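Anari is a small engineering group that tests whether machines can do ordinary chores. We don't build robots for sale. Manufacturers, warehouses and a few appliance makers send us a task, and we report how much of it a machine can be trusted with today.

## What we test

Most of our work concerns two kinds of chores: things done at home (clearing a table, putting a box back on a shelf, folding towels) and things done beside a production line (loading trays, sorting returns, wiping down fixtures). The task is written up as a procedure before any hardware is involved. If two people can't follow the procedure and get the same result, it goes back to the client.

Tabletop work comes first for nearly every client. The surface is flat, the lighting can be held constant, and the objects can be put back to their starting positions between trials. 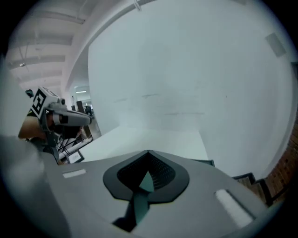
*At the white table, headset on. The gripper finger is teal.*

Each task is scored on completion, time, and number of interventions. An intervention is any contact by a person after the start signal, including nudging an object that has rolled out of reach. We don't award partial credit. A table cleared except for one fork is recorded as a table not cleared, with a note on the fork.

## Can machines do chores yet?

Some of them, under conditions. Our position as of 2020-07-12:

- **Picking up a rigid object of known size from a clear surface:** ready for supervised use. Over 200 trials of the Sorko box task, our bench arm completed 99 percent without intervention.
- **Placing the same object in a tight space:** ready on a shop floor where the space doesn't move. Unreliable in a kitchen.
- **Cloth, bags, cables:** not ready. Completion depends heavily on how the item was left, and we haven't found a starting condition that is both repeatable and realistic.
- **Tidying a room to a person's satisfaction:** not testable at present. No client has supplied a definition of tidy that survived the procedure review.

The gap between the first item and the second accounts for most of the questions we get. Grasping is largely a matter of finding the object. Placing requires knowing where the object sits in the grip, how far it has slipped, and what the far side of it is about to touch. Small errors in position estimates add up across those steps. Square fiducial markers give us a reference for position, and a result obtained with markers is reported separately from one obtained without them. Homes don't come with markers.

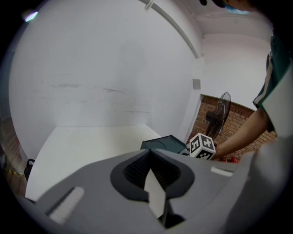 ## Projects

**Boutros.** A study of tray loading for shop-floor cells. The procedure has 357 lines, most of them covering recovery after a dropped part. Testing resumes in October.

**Dornano.** Household put-away tasks: boxes, jars, closed containers. Soft goods were removed from the scope after the first review.

**Sorko.** Rigid box pick-up, complete. The report is available to clients on request.

## Who we are

Anari was started by Salvador Aguiar, who previously worked in packaging line maintenance and still reviews every procedure before it is released. The technical staff come from controls, machine vision and quality inspection. Operators are trained on all active procedures and rotate between them.

## Working with us

Send a plain description of the chore, the objects involved and what counts as finished. Video of a person doing the job at normal speed is useful. Please don't send a robot until we have agreed on the procedure.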